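How to Set Up a Self-Serve Drinks Table (and Keep It Tidy)

I love a good drinks table. Get it right and your guests help themselves all evening, you sit down for once, and there's nothing much to wash up but cups! I've set one up every June for our street party and a few times for birthdays, and it gets a little easier each year.

What you need

A long table, reusable plastic cups, a tray with a raised edge, two drink dispensers or big pitchers, some small cards and a pen, and a dishpan for the used cups. My dispensers are the Ornia ones with the wide tap, but any pitcher you can lift when it's full will do.

Step 1: Clear and wipe the table

Take everything off, even the things you think you'll work around. Wipe the top with warm soapy water and dry it well (cups slide around on a damp table, and then so does the lemonade).

Step 2: Count your cups

For 28 guests I put out 39 cups. People set theirs down, wander off and take a fresh one, and a few spares keep you out of the kitchen. Ours came in a big mixed box from Steinbach, and I pulled out all the pale green ones because I'm crazy about that color. Matching cups make even a plain table look cheerful!

Step 3: Try the layout with a few pieces

Before you carry everything over, play with just a tray and 3 cups. Set the tray on the left at a slight angle, then stand the cups upright beside it and move them until you like the spacing. A wide-rimmed cup takes up more room at the top than at the base, so leave a finger's width between rims. I write the drink cards at this point too, while the table is still clear.

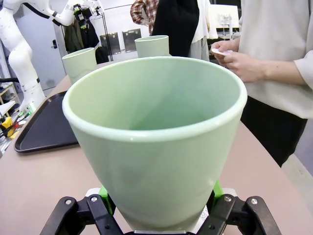
Step 4: Place the drinks and cards

Dispensers go at the far end from the cups, so people pick up a cup first and walk along. Prop a card in front of each drink. Keep the wording short: "Mint lemonade, no sugar" is plenty. If your pitcher is marked in milliliters, 1000 is enough for five modest cups, so you can work out your refills from there.

Step 5: Stack the spares

Stack the extra cups under the table in towers of six or so. Taller ones lean, and they stick together too. If two get jammed, run warm water over the outer one and twist gently.

Step 6: Give used cups a home

Put the dishpan on a chair at the exit end, with one used cup already in it. People copy what they see, and it works like a charm. Rinse the cups the same night and let them dry upside down on a towel before you put them away.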